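Studau Robotics Club
Progress report to the Grostell Fund, second installment

Where the money went

The first half of the grant bought us a task board, replacement gripper pads and a great many cable ties. The board has buttons, toggle switches, sliders, a knob and six plugs on loopy leads, and the students regard it as a personal enemy. Our budget line called it "assorted teaching materials," which undersells the grief.

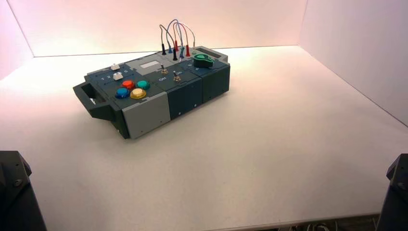

What the students have done

We promised you three working routines by the end of the term. We have two. Button pressing passed its test of 50 tries in a row, and the toggle switches followed a week later, after a long argument over which way was "on." The plugs are the missing third. The leads like to wander in front of whatever the arm is reaching for, and the team has rewritten the approach path more often than I have rewritten this report.

Moving more of the work to the wrist view has helped. From up close the students can judge

the gap between finger and part instead of guessing at it from across the table.
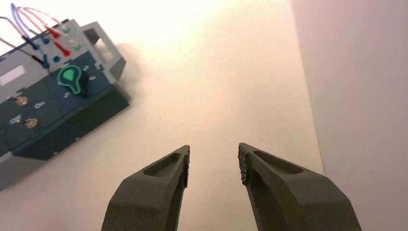
The vision group also spent a Saturday on lighting, argued about white walls until lunch, and came away with a calibration sheet that the other groups now use - grudgingly, but they use it.

The knob is further along than planned. It was a stretch goal in the proposal, mostly there to look ambitious, and two students took it seriously. They are working on the approach angle and want 100 logged attempts before the Sotomayor meet. 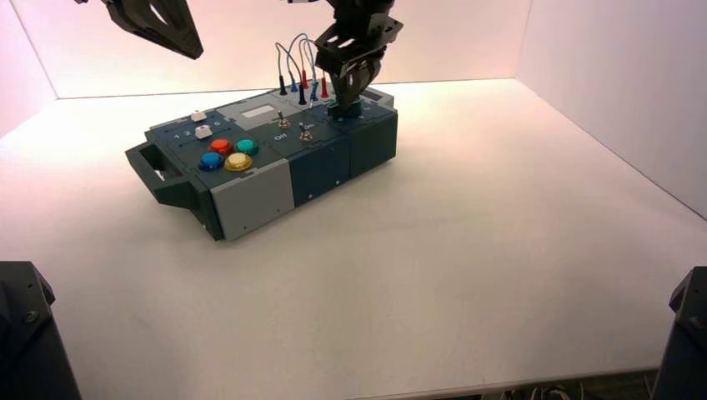
NEXT PERIOD

Finish the plug routine. Run the full board start to finish under the Clivis League rules. Write the setup guide we said we would write last time.

We are under budget on parts and over on pizza, which was paid for separately. We request release of the second installment in December as scheduled.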